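Keeping the small hardware

April 30, 2020

I have been home for weeks now like everyone else, and I've been working through the list of small repairs I kept putting off. Most of them came down to a screw. The screw was loose, or missing, or the wrong one had been put in by whoever lived here before us. We have been in this house 19 years, so at this point some of the wrong ones are mine.

The first job was the pantry door. It had been dragging on the floor since August. I had assumed the house was settling and the door would have to come off and be planed. When I finally looked at the top hinge, two of the screws turned freely with my fingers. The wood behind them was chewed up. I took them out, glued some toothpicks into the holes, let them dry overnight, trimmed them flush and put the screws back. The door clears the floor now. I could have done it in August.

After that I started looking at fasteners all over the house, and I noticed how little I know about them. I can tell a Phillips from a flathead. I could not have told you the difference between a pan head and a round head, or why it would matter.
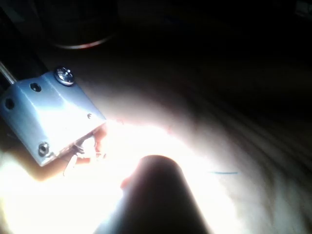 Round silver screw head, with an empty hole below and to the left of it.

The shape of the head does matter, as I found out on the second job. A countersunk screw has a cone under the head and wants a cone-shaped seat. If you drive one through a flat piece of sheet metal with a plain hole, it only touches at the rim of the hole, and it will work loose or split whatever is behind it. A pan head or a round head is flat underneath and pulls down evenly. The shelf in our laundry room was hung with countersunk screws through plain holes, and it has sagged as long as I can remember. I changed them for pan heads with a washer under each one. It took less time than finding the washers.

Finding the washers is really what this post is about. My hardware was in four coffee cans, a cigar box and the bottom of a toolbox. My father kept his the same way, and I have his cans too. His are worse than mine, because he saved everything, including bent nails. I used to think this was thrifty. But if you can't find the part you need, you go to the store and buy another one, and the extra goes in the can.

Our hardware store is Vendstead, on the road out past the feed mill. They are doing curbside pickup right now. You call and describe what you want and someone brings it out in a bag. I found out quickly that "a medium screw, kind of silver" is not enough information. Orest Prokopenko has worked the fastener aisle there for as long as I have been going, and he asked me for the diameter, the threads per inch, the length, the head and the drive. I had one of those five. He told me to go get a ruler and call him back.

So I bought a thread gauge. It's a little plastic card with sized holes and pegs, and you try the screw in each until one fits. I should have owned one years ago. I also bought a set of cabinets with small clear drawers, made by Sisero, and I spent most of a week at the kitchen table sorting.
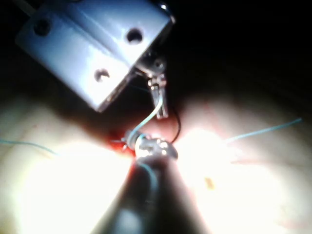
The sorting went slowly at first because I was trying to make too many categories. I began with a drawer for every size and every length and ran out of drawers the first evening. I started over with wood screws by length, machine screws by thread, and everything else by what it is for. Picture hanging has a drawer. Electrical cover plates have a drawer. Anything that came with furniture goes in a bag with the name of the furniture written on it, and if we no longer own the furniture, the bag goes out.

I threw away the bent nails. I also threw away anything rusty enough to leave orange on my fingers, and all the screws with stripped heads, which I had apparently been taking out of things and saving. My wife asked why I would keep a screw that couldn't be turned. I had no answer for her.

There were some parts I could not identify. One was a brass fitting stamped Plerkemo that I believe came off a radiator in the old apartment. I looked for the name and found nothing useful. It has its own drawer for now.

I added up what I spent. The drawers, the gauge, a decent set of screwdrivers and the washers came to more than 300 dollars, and that is a lot for a pantry door and a laundry shelf. I would skip the expensive drawers if I did it over. Egg cartons would have worked for the small sizes. The screwdrivers I would buy again. My old Phillips was worn round at the tip, and I am fairly sure it was the reason for most of those stripped heads.

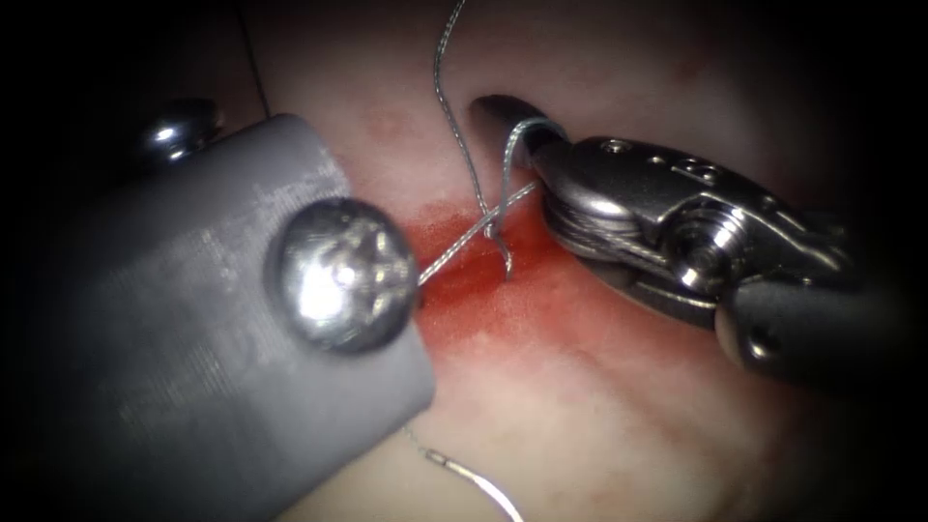 What I do now

When something comes apart, the screws go back in their own holes a couple of turns if there is room, or into a cup with a piece of tape on it saying what they belong to. I start every screw by hand. If it won't start by hand it is crossed or it is the wrong one, and a driver will only hide that for a while.

I turn it backward first until I feel the thread drop, then forward. Orest told me that one over the phone and it has saved me twice already, both times in plastic.

Next on the list is the back gate. The latch has never lined up, and I have already been out there with the thread gauge. It takes a quarter-inch bolt, and I have a drawer of them.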